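The long wait at Trirkstead

It was well past supper in October when Danica Begović noticed that the light in her neighbour's kitchen hadn't come on, and being the sort of person who frets (she'd be the first to say so), she walked over in her slippers and knocked. Todor Živković had been missing two days before the police were called, and by the next morning it felt as though half of Trirkstead, a town of 2,000, was out along the river calling his name.

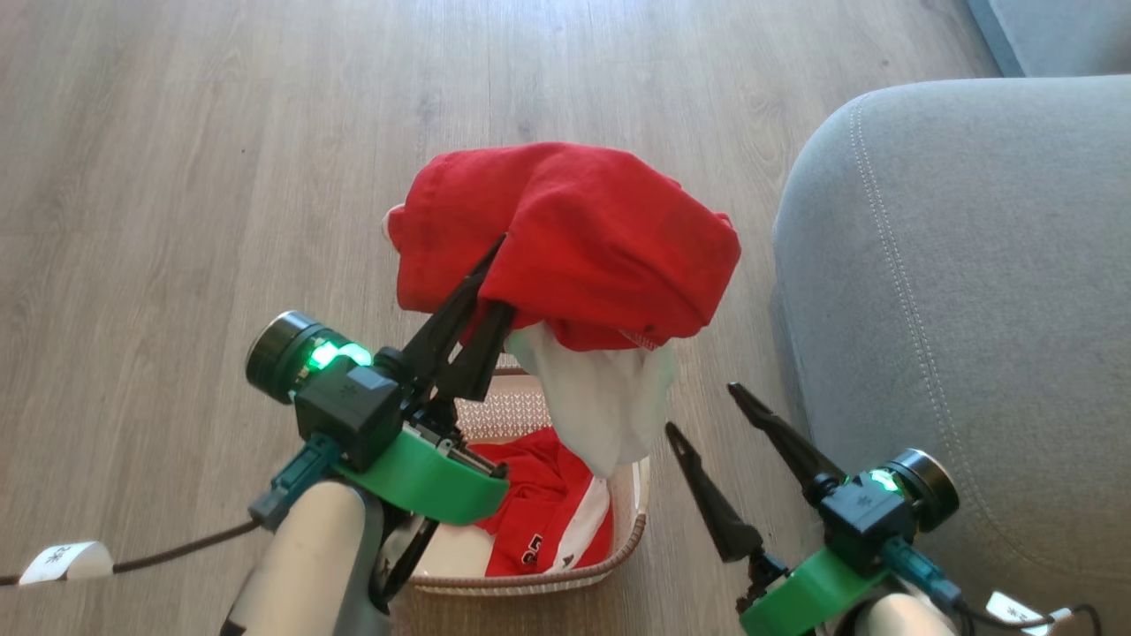
What the inquest heard

The coroner sat patiently through 900 pages of evidence, and you could hardly blame her for sighing now and then. Officers told her the search had begun 400 metres too far downstream, on the wrong side of the old bridge. Danica came every day with a thermos of tea, and she's still waiting for the findings.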